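Speaker notes: Clearing and stacking after a meal
Rothe kitchen practice session, November 21, 2019
Speaker: Zixuan Qian. Slides: Junhao Song.

Slide 1. Scope
Say who the talk is for: people who run shared kitchens with limited counter depth. Ustside has one counter and one mat, and everything on the mat has to be dealt with before the next group cooks. Washing technique was covered by Teun Mulder in October. Do not repeat it. Questions about detergent go to him.

Slide 2. Terms
"Spread" means each dish has its own footprint on the mat. "Stacked" means one footprint per dish type. Residue is anything that would transfer to the base of the dish placed on top. Read the definitions aloud once and move on.

Slide 3. Spread
Leave this up while people find their seats. 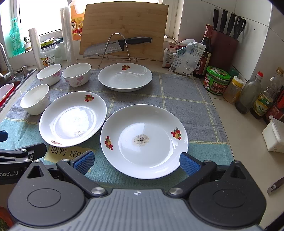 Plates and rice bowls on the checked mat, with residue still on the nearest plate.

Point to the grey patch at the center of the nearest dish. It is gritty, and a plate set down on it will grind it into the glaze. The plate to its left has a faint smear near the bottom of the bowl, easy to miss under the reflection. Ask the room to find it before you point. Allow a few seconds.
The bowls are on the left of the mat, so the two shapes are already separated. Sorting by shape comes before sorting by pattern. Fruit motifs and pink flowers can share a stack if the diameters match.

Slide 4. Order of work
Scrape, then wash, then stack. Plates go toward the back of the mat, where they do not have to be reached over. Bowls go in front. Keep the knife in its stand throughout and leave the cutting board upright against the wall. Muchen Xiong will want to discuss drying time between washing and stacking. The Ustside rule is 5 minutes on the mat, then a towel. Do not open the rack debate here.

Slide 5. Stacked
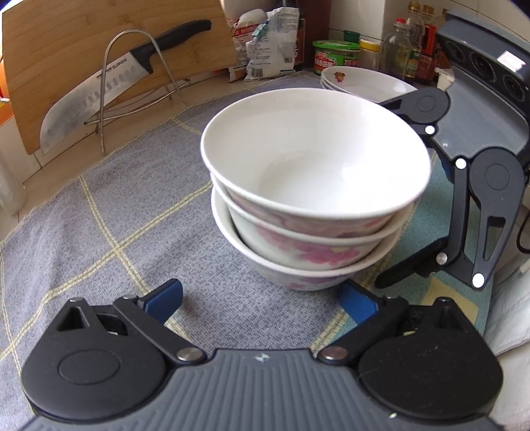

Nesting tolerance is the main point of this slide. Bowls of one type seldom center themselves, and a small offset at each level adds up to a lean. With three bowls the lean is harmless. House limit is 4. Above that, start a second stack or put them in the cupboard.
Correct the offset from the bottom bowl upward. Pushing the top bowl straight moves only the top bowl.

Slide 6. Back of the counter
Jars and bottles stay against the wall with labels facing out. Food packages should be closed before dishes are moved. Zhenhua Han has the shelf plan if anyone asks for dimensions.

Slide 7. Questions
Likely first question: whether to put paper between plates. Answer: for storage, yes; on the mat, no. Return the clicker to Junhao and leave the printed checklist by the door.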